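The Shared Table at Sandoval: A Gallery

Home > Workshops > Galleries > Sandoval

I have been told more than once that a shared worktable changes how people behave. Put everybody's stuff on one surface, the theory goes, and they will start to tidy up after themselves. I've belonged to three workshops that tried it and I remain unconvinced. What I've seen is that things land on the table and stay there until somebody needs the space, at which point they move to the far edge.

Sandoval is the latest place to try. The room is upstairs from a tile shop, the rent is split among 14 members, and the big table was bought secondhand for $184 with money that had been set aside for shelves. You can guess how I feel about that. A shelf doesn't need a policy.

The policy, for the record, runs to two pages. It says that personal items go home at night, that paper goes in a tray, and that anything left out past Friday may be moved to the box by the door. It doesn't say who moves it. The box, when I looked inside, held one glove and a tape measure.

I went up there in December, at 9 in the morning, which I was assured is when the place is at its best. Maybe so. I like a pale tabletop, I'll give them that. It shows up what has been left on it, and if you believe that seeing the mess is the first step toward clearing it, then a light wood grain is doing you a favor. I don't believe it, but I can see how a person might. The usual assortment was out: a pencil case sort of pouch in light blue fabric, a laptop standing open, a sheet of paper near the far edge with some red and black bits beside it, and an orange-brown bowl of toy produce. 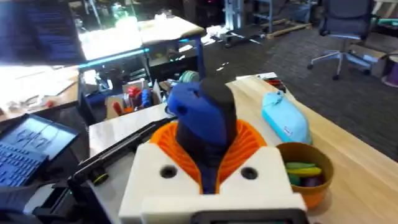
The bowl is the part I'd defend. Small loose things belong in a bowl. You can pick the whole lot up in one go and wipe underneath, and nothing rolls off onto the floor. Members have been talking about replacing it with a divided organizer from Duka, the kind with little snap-in walls, and I hope they don't. I owned one of those. The walls snap out much more easily than they snap in, and after a month you have a tray full of walls.

The pouch is harder to judge. A soft case is fine for carrying pens from one place to another, but it makes a poor home for them. You can't see what's inside, so you buy more. A label helps if it tells you the contents. If it only tells you how to wash the thing, it might as well be cut off.

Then there's paper. The desk over on the left has sheets scattered across it, and in my experience that's where every tray system goes to die. Ferkis sells a stacking set that comes up in every discussion of this kind. It looks very smart on the day you bring it home. I'd want to see it again in six months, with the bottom level full of things nobody has touched.

Someone at Tasadach, the workshop across the river, wrote to say that their own shared table has been a success and that I'm being unfair. They have 382 square feet and a lot fewer people, so I'm not sure what that proves. Send me your pictures and I'll look at them. Please don't clear the table first.

My verdict on Sandoval stays where it was. The table is a good size and a decent piece of wood, and the room gets used, which counts for something. The policy is too long. I'd keep the bowl, drop the tray idea and spend the next bit of money on the shelves they were going to buy in the first place.

More galleries: Garages | Sewing rooms | School workshops | Basements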